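# How to Do One Small Scary Thing a Week (and Keep Doing It)

I started this practice one February, in a rented room in Godport, after I had put off a single phone call for 18 days. Eighteen! It was a two-minute call to the gas company, and by the end I was taking the long way around my own kitchen so I wouldn't have to look at the bill. So if you're someone who freezes up over little things, please know you're in good company, and pull up a chair.

What follows is the way I do it now, after plenty of fiddling.

## Step 1: Make your list

Get a notebook you like (mine is an old Winis one with a bent cover) and write down everything you've been dodging. Don't sort it yet. Big things, silly things, the email to your cousin, the mole you want looked at, the dance class. Give yourself a whole evening if you need it, with tea and a cookie, and leave a few lines blank at the bottom, since more will come to you in the shower.

## Step 2: Give each one a number

Go down the page and mark every item from one to ten, where one is a tiny flutter and ten is "I'd rather move to another country." Be quick about it. Your first guess is usually fine, and you can change it later in pencil.

For your first month, only pick from the twos and threes. I know the eights are the ones that keep you up at night, and I know it's tempting to charge straight at them on a brave morning. I did that with a public speaking evening at the Vrettos, our little neighborhood theater, and then I didn't try anything else until spring. 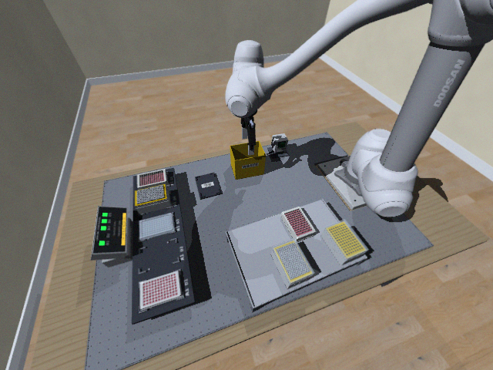
## Step 3: Shrink it until you can start

Take your pick for the week and cut it down to the very first move. "Go to the dance class" turns into "look up what time it begins." If that still makes your stomach flip, cut again: "open the laptop." I've had weeks where the whole task was finding my shoes, and I crossed it off with a big fat line all the same.

## Step 4: Choose a time and tell your notebook

I like ten in the morning, after breakfast and before I've had time to talk myself out of it. Write the time next to the task. Then, when it comes, breathe out slowly, count down from five, and begin on one, even if you begin badly.

## Step 5: Write two lines afterward

One line for what you were afraid of, one for what happened. Keep it short (I once wrote 686 words about returning a sweater, and I've never reread them). Put the date in the corner so you can find it again.

## If you miss a week

You will, and so do I! Just pick a smaller item and carry on from there. I'd skip the doubling up, where you owe yourself two scary things and then four. Last winter I missed three weeks in a row, and my way back in was asking a baker which loaf she liked best. It was the rye, and I've been buying it ever since.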